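큐브를 다시 잡은 지 석 달 됐다. 3월에 시작했고, 그동안 메모해 둔 걸 여기에 이어서 올린다.

처음 배운 건 초등학교 때다. 설명서만 보고 층별로 맞추는 방법이었고 그 뒤로는 손을 안 댔다. 공식은 거의 다 잊었는데 마지막 층 모서리 돌리는 것만 손이 기억하고 있었다.

지금은 십자, F2L, OLL, PLL 순서로 맞춘다. OLL은 57개를 다 외우지 않고 두 번에 나눠서 푼다. PLL은 14개까지 외웠다. 남은 건 G 계열이 대부분이다. 네 개가 서로 비슷해서 자꾸 섞인다.

기록은 타이머 앱에 남긴다. 어제까지 579번 맞췄다. 초반 기록은 편차가 너무 커서 평균을 볼 때 빼고 본다.

제일 많이 막히는 곳은 F2L이다. 손이 느린 것보다 다음 조각을 못 찾아서 멈추는 시간이 길다. 일부러 천천히 돌리면서 눈으로 다음 짝을 먼저 찾는 연습을 하고 있다. 메트로놈을 틀어 놓고 한 박에 한 번씩 돌린다. 지루하다.

십자는 흰색으로만 시작한다. 온라인 모임에서 만난 Mathis Hoarau는 노란색도 같이 연습하라고 했다. 해 봤는데 기록이 확 떨어져서 일단 미뤘다. 나중에 고치려면 더 힘들다는 말은 들었다.

장비 얘기. 지금 쓰는 건 Vandus에서 산 자석 큐브다. 스티커 없는 제품이고 장력은 처음보다 반 바퀴 풀었다. 윤활제는 2000원 더 내고 같이 샀다. 코어에 한 방울 넣고 조각 사이에 조금 발랐다. 많이 바르면 무거워진다.

색 배치는 표준 배열을 기준으로 외우는 게 편하다. 흰색 반대가 노란색, 빨간색 반대가 주황색, 초록색 반대가 파란색. 섞을 때는 흰색을 위로, 초록색을 앞으로 두고 스크램블을 읽는다. 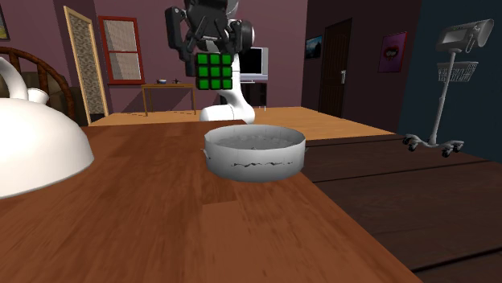
검은 테두리 큐브의 초록 면. 아홉 칸이 모두 초록색이다.

한 면만 맞추는 것과 한 층을 맞추는 것은 다르다. 면 색이 같아도 옆면 색이 안 맞으면 조각이 제자리에 있는 게 아니다. 독학할 때 여기서 오래 헤맸다. 가운데 조각 색을 기준으로 옆면까지 같이 봐야 한다.

이번 달은 남은 PLL만 외운다. 하루에 하나씩 새로 보는 건 해 보니 안 남는다. 3일에 하나로 바꿨다. 정리한 공식표는 다 외우면 올리겠다.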